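Luvosix Publishes Specification for Toltamlow Woven Sleeping Mats and Fitted Storage Guidance

New sizing scheme covers bamboo and rattan surfaces for single and shared beds

TEOH – Luvosix, a maker of woven bedding surfaces, has published the full specification for its Toltamlow range of bed mats, together with a revised guide to preparing, clearing and storing them. Both documents apply to mats sold from September onward. The range goes on sale through the company's own counter in Teoh and through the Arnance group of household stores.

Toltamlow mats are laid directly on the bed surface in warm months, either in place of a sheet or under a thin one. They are offered in bamboo and in rattan. Each mat is woven with fine parallel ribs and finished with a fabric border, which may be plain cotton tape or quilted patchwork. The border keeps the rib ends from catching on bedding and gives the user something to hold when the mat is turned.

The specification replaces three separate product sheets that had been in use since the company's first mats. According to Luvosix, the older sheets gave finished dimensions measured in different ways, some with the border and some without. All dimensions in the new document are taken across the ribs and include the border on both sides. Width tolerance is 10 millimeters on every size.

"People were buying a mat to the size of the bed frame and finding that the border rode up against the headboard," said Braulio Carrillo, product manager for woven goods at Luvosix. "The new figures are for the mat as it lies flat, edge to edge. If the bed surface measures the same as the figure on the label, the mat fits."

The storage guidance was drawn up after a series of home visits in which product staff recorded how beds are used during the day. The company received 337 completed visit sheets. The most frequent entry was clothing left on the mat, followed by pillows moved to one side and small flat items such as books, folders and boxes placed among the clothes. Bedding of more than one pattern on the same bed was also common, with quilts folded back or tucked along the edges of the mat.
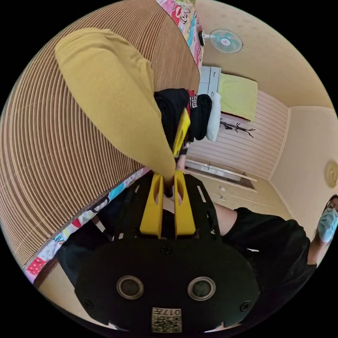 Woven mat with patchwork quilt fabric along two of its edges; black clothing and a white pillow on the bed.

Based on the visit sheets, the guide sets out a fixed order for clearing a bed before the mat is wiped or rolled. Clothing comes off first and is folded away from the mat. Flat or hard-cornered objects are lifted straight up and never dragged, as a corner drawn across the ribs can raise a splinter. Pillows are moved last, since they are often what keeps the border lying flat at the head of the bed.

Once clear, the mat is wiped along the ribs with a cloth wrung out in plain water. Wiping across the ribs is not recommended. The mat should then be left flat, with a window open if possible, until the underside is dry to the touch. Mats with a quilted border need longer, and the border should be checked separately by hand.

For storage, Toltamlow mats are rolled with the ribs running parallel to the core – never folded. Bamboo mats require a core of at least 70 millimeters. Rattan mats can be rolled without a core provided the roll is tied in two places with flat tape. String and rubber bands leave marks and should not be used. Rolled mats are stored lying down on a shelf or under a bed, with nothing on top of them.

"The rolling direction accounts for most of the mats that come back to us," said Dayana Zepeda, who runs the repair bench in Teoh. "A mat rolled the wrong way will open up between the ribs after one winter. We can restitch a border in an afternoon. We can't do much about a cracked rib."

Luvosix will continue to offer border replacement on all mats, including those bought before the new specification. Customers may supply their own fabric, including patchwork, provided it is washed, pressed and cut in strips on the straight grain. The repair bench does not accept stretch fabric or fabric with a raised nap. Borders joined from several prints are accepted if the seams have been pressed open.

The range was tested by the company's materials group under Damián Ponce. Sample mats in each weave were rolled and unrolled 200 times on the recommended core and inspected for split ribs, loose stitching and border shrinkage. Samples that showed any split rib were withdrawn and the binding thread on that weave was changed to a heavier gauge before the final round. Test notes are included as an annex to the specification.

Arnance stores will carry the single and double sizes in both materials. Wider sizes for shared beds are made to order in Teoh and are supplied on a core. Orders placed by Thursday noon are cut the following week. Samples of both weaves and of the standard border tapes can be seen at the Teoh counter without an appointment.

Printed copies of the specification and the clearing and storage guide are packed with every mat. Retailers holding older stock may request the guide separately from Jaqueline Valdovinos in trade supply.

About Luvosix
Luvosix designs and makes woven bed mats, floor mats and fabric borders for home use. The company's workshop, repair bench and sales counter are in Teoh.

Press contact
Baltazar Becerra
Communications, Luvosix
Teoh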